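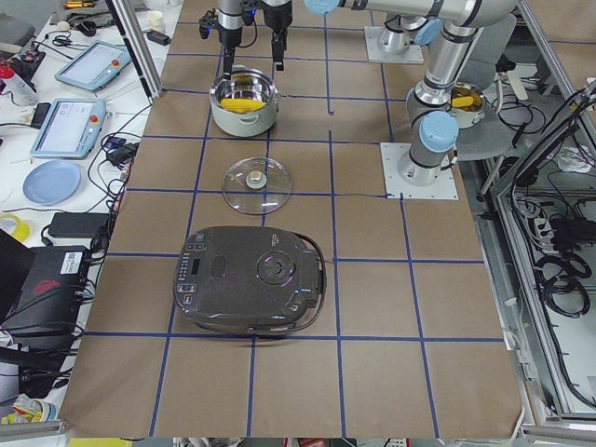 Print this page
E-mail this page

Food and Heat, Handout 3: What Happens When You Boil Something

Fairclough Evening School
Updated 8/24/26

Boiling is my favorite topic in the whole course, and it gets so little respect! People think of it as the plain way to cook. By the end of this unit I hope you'll never look at a pot of potatoes the same way again.

Start with the water. At sea level it boils at 212 degrees Fahrenheit, and once it gets there it stays there. Turning up the burner gives you more steam and bigger bubbles, but the water itself gets no hotter. A gentle boil and a wild one cook a potato at almost the same speed (try it at home, it's a lovely experiment).

Go up a mountain and things change. There is less air pressing down on the pot, so water boils at a lower temperature and food takes longer. Our practice problem uses the village of Pallora, at 1816 meters, where the boiling point is close to 201 degrees. Work out for yourself why beans are such a slow business up there.

Key terms

Conduction: heat moving through the metal of the pot and into the water touching it.
Convection: hot water rising, cooler water sinking, round and round.
Latent heat: the energy that goes into turning liquid into steam without raising the temperature. This one is big. Read the section twice.

Starch

Starch sits in tiny grains inside the cells of the potato. As they warm up they take in water, swell and go soft. Start whole potatoes in cold water so the outside doesn't fall apart while the middle is still firm. Pasta is the other way around: water first to the boil, then in it goes.

Salt

No, a pinch of salt doesn't make water boil faster. It raises the boiling point by a hair, far too little to notice at dinner. It does wonders for the taste, though!

For next time

Read the Jellinow chapter on steam. Heat 400 grams of water with the lid on, then start over with the same amount of cold water and the lid off. Write down both times to the boil and bring them to class. Bring your questions too, the odder the better.

Print this page
E-mail this page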